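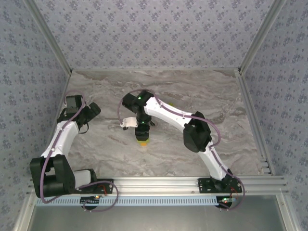
꽃무늬를 벽 세 면에 다 바르면 어지럽지 않겠냐고, 상담 오신 손님이 제일 먼저 그것부터 물으시더라고요. 바닥까지 무늬가 있으면 더 정신없을 것 같다면서, 한 면만 꽃무늬로 하고 나머지는 흰색으로 가면 안 되겠냐고요.

안 될 리가요! 한 면만 해도 예쁩니다. 그런데 저는 세 면 다 바르는 쪽을 좋아해요. 연한 보라가 살짝 섞인 회색 바탕에 자잘한 꽃이랑 잎이 반복되는 벽지, 이건 오히려 넓게 발라야 조용해지거든요. 한 면만 있으면 눈이 자꾸 거기로 가는데 세 면이 되면 그냥 방의 색처럼 느껴져요. 바닥은 회색 대리석 무늬에 갈색이랑 회갈색 줄기가 물결처럼 지나가는 걸로 맞췄고요. 벽이 작은 무늬면 바닥은 큰 흐름으로, 제가 하도 말하고 다녀서 단골분들은 이제 먼저 말씀하십니다.

인사가 늦었네요. 안녕하세요, 벽지와 바닥재를 파는 작은 가게 Pela입니다. 회사 소개 페이지니까 연혁이나 비전 같은 걸 써야 한다고 들었는데, 저는 그런 글을 잘 못 써요. 그래서 평소에 가게에서 떠드는 것처럼 써 보려고요. 길어도 이해해 주세요.

Pela는 어떤 가게인가요

무늬 있는 벽지를 주로 합니다. 무지 벽지도 있긴 있어요. 천장에는 무지를 많이 쓰시니까요. 그래도 벽장 문을 열면 꽃, 잎, 줄무늬, 또 꽃입니다. 지금 가게에 걸어 둔 견본이 429종인데 그중에 꽃이 들어간 게 제일 많아요. 처음 오신 분들은 견본 앞에서 한참 서 계시다가 다 똑같아 보인다고 하세요. 맞아요, 처음엔 그래요. 그런데 차 한 잔 드시고 다시 보시면 갑자기 이건 잎이 너무 크다, 이건 분홍이 많이 돈다, 이런 말씀이 술술 나옵니다. 저는 그 순간이 참 재밌어요.

처음에는 Clilent 상가 안쪽, 복도 끝 자리에서 시작했어요. 창이 없는 자리라 색을 보려면 견본책을 들고 손님이랑 같이 주차장까지 나가야 했습니다. 비 오는 날은 현관 처마 밑에 둘이 나란히 서서 벽지를 들여다봤고요. 지금 가게로 옮길 때 조건은 딱 하나, 창문이었어요. 월세 얘기는 하지 않겠습니다(아직도 마음이 아파요).

8월에 견본장을 전부 새로 짰습니다. 예전에는 제조사별로 꽂아 뒀는데 손님 입장에서는 제조사가 무슨 상관이겠어요. 지금은 바탕색 순서예요. 흰색에서 시작해서 크림, 회색, 보라 도는 회색, 푸른 회색, 초록으로 넘어갑니다. 무늬 크기는 뒷면 스티커로 표시해 뒀어요. 동그라미가 작으면 작은 무늬, 크면 큰 무늬. 스티커 붙이는 데 꼬박 이틀 걸렸는데 해 놓고 나니 속이 다 시원하더라고요.

벽지 이야기 조금만 더

저희가 오래 다룬 건 Grukitz 시리즈예요. 꽃이 작고, 색이 진하지 않고, 무늬 반복이 짧은 편입니다. 반복이 짧으면 자투리가 덜 나와요. 큰 꽃무늬는 이음매를 맞추느라 위아래로 잘라 버리는 양이 꽤 되거든요. 예산이 빠듯하신데 꽃은 포기 못 하겠다, 그러시면 저는 Grukitz 쪽 견본부터 꺼내 드립니다.

고르실 때 부탁드리고 싶은 건, 손바닥만 한 조각으로 결정하지 마시라는 거예요. 책에서 볼 때 또렷하던 꽃도 벽에 올라가면 훨씬 흐릿하게 보입니다. 가까이 있는 벽은 꽃이 커 보이고 맞은편 벽은 잔잔하게 보이고요. 그래서 저희는 큰 견본을 빌려드려요. 한 장 높이가 900mm입니다. 집에 가져가서 마스킹 테이프로 붙여 놓고 아침에 한 번, 저녁에 불 켜고 한 번 봐 주세요. 보라가 섞인 회색은 특히 그래요. 낮에는 거의 회색인데 노란 조명 밑에서는 분홍으로 가는 수가 있습니다. 저희 집 작은방이 그렇게 됐어요. 식구들은 마음에 든다고 해서 그냥 살고 있습니다.

대여는 무료이고 일주일 안에만 돌려주시면 돼요. 테이프 자국은 괜찮은데 커피 자국은 조금 곤란합니다.

바닥 이야기

바닥재는 사실 나중에 시작했어요. 벽지만 보러 오신 분들이 하나같이 그럼 바닥은 뭘로 하냐고 물으셔서요. 처음엔 모른다고 했죠. 정말 몰랐으니까요. 그러다 Tran 시리즈를 알게 됐는데, 대리석 무늬가 과하게 번쩍거리지 않아서 첫눈에 좋았습니다. 회색 바탕이면서 갈색 기가 조금 있어서 꽃무늬 벽지 옆에 둬도 차가워 보이지 않아요.

줄기무늬 바닥은 방향을 꼭 정하고 시작하셔야 해요. 줄기를 좌우로 눕히면 방이 옆으로 넓어 보이고, 세로로 놓으면 깊어 보입니다. 좁고 긴 방에는 저는 눕히는 걸 권해요. 물론 문 위치에 따라 다르니까 방을 위에서 본 그림을 하나 그려 오시면 좋습니다. 잘 그리실 필요 없어요. 영수증 뒷면에 볼펜으로 그려 오신 것도 다 알아봅니다.

그리고 모서리! 벽과 벽이 만나는 자리, 벽과 바닥이 만나는 자리요. 저는 여기에 잔소리가 많습니다. 무늬를 모서리에서 그대로 돌려 바를 수도 있고, 은색 알루미늄 기둥 같은 걸 세워서 딱 끊어 줄 수도 있어요. 끊어 주면 양쪽 꽃이 조금 어긋나도 눈에 덜 거슬립니다. 벽 아래에는 밝은 회색 띠를 얇게 한 줄 두르는 게 제 취향이고요. 굵은 흰색 걸레받이를 좋아하시는 분도 많은데, 작은 꽃무늬에는 얇은 쪽이 더 어울린다고 저는 우깁니다. 우기다가 진 적도 여러 번 있어요. 결국 사시는 분 집이잖아요.

작은 공간도 합니다

방 하나 전체를 하시는 분만 손님인 줄 아시고 조심스럽게 전화 주시는 분들이 계세요. 이렇게 조금도 되나요, 하고요. 됩니다. 진열장 안쪽, 책장 뒤판, 촬영용으로 세우는 칸막이, 인형의 집까지 해 봤어요. 인형의 집은 꽃이 아주 작은 걸로 골라야 해서 견본을 몇 권이나 뒤졌는지 모릅니다. 벽지는 한 롤부터, 바닥재는 필요한 길이만큼 잘라 드려요. 한 번에 잘라 드릴 수 있는 길이는 최대 4000mm이고, 더 길게 필요하시면 이어 붙일 자리를 같이 의논합니다.

지금까지 나간 주문이 764건이에요. 공책에 손으로 적어 온 번호라서 정확합니다. 큰 공사 업체에 비하면 귀여운 숫자일 텐데, 저는 이 공책을 넘겨 보는 게 좋아요. 아 이 집 부엌, 이 집은 현관만 초록, 이러면서요.

저희가 안 하는 것

시공은 직접 하지 않습니다. 재료를 고르고 수량을 계산하고 잘라서 보내 드리는 데까지가 Pela의 일이에요. 직접 바르실 분께는 풀 농도랑 재단 순서를 적은 종이를 같이 넣어 드리고, 맡기실 분께는 도배하시는 분께 전할 메모를 써 드립니다. 무늬 시작점을 어디로 잡을지, 어느 벽부터 바를지요. 이 메모가 있고 없고가 꽤 차이 나요.

실크벽지 위에 그대로 덧바르는 상담도 권하지 않아요. 되는 경우가 있다는 건 알지만 전화로만 듣고 괜찮다고는 못 하겠더라고요.

그리고 무늬를 급하게 골라 드리는 일도 안 합니다. 내일까지 정해야 한다고 하시면 저도 덩달아 마음이 급해져서 꼭 아쉬운 걸 고르게 돼요. 하루만 더 보세요, 제발요.

오시는 길과 상담

예약 없이 오셔도 되는데, 큰 견본을 빌리실 거면 미리 말씀해 주세요. 인기 있는 색은 나가 있을 때가 많아요. 요즘은 보라 도는 회색 계열이 계속 나가 있습니다. 방 사진은 낮에 불을 끄고 찍은 것으로 가져오시면 되고, 버리지 않을 가구가 있으면 그것도 한 장 찍어 오세요. 커튼 자투리도 환영합니다.

주차는 가게 옆에 한 대, 조금 바싹 붙이시면 두 대까지 돼요. 벽지 롤은 생각보다 무거우니 걸어오셨다면 택배로 보내 드리는 게 편하실 거예요.

견본 대여 안내는 2022년 10월 17일에 고쳐 썼습니다. 그 전에 빌려 가신 분들은 예전 기간대로 천천히 돌려주세요.

Pela 드림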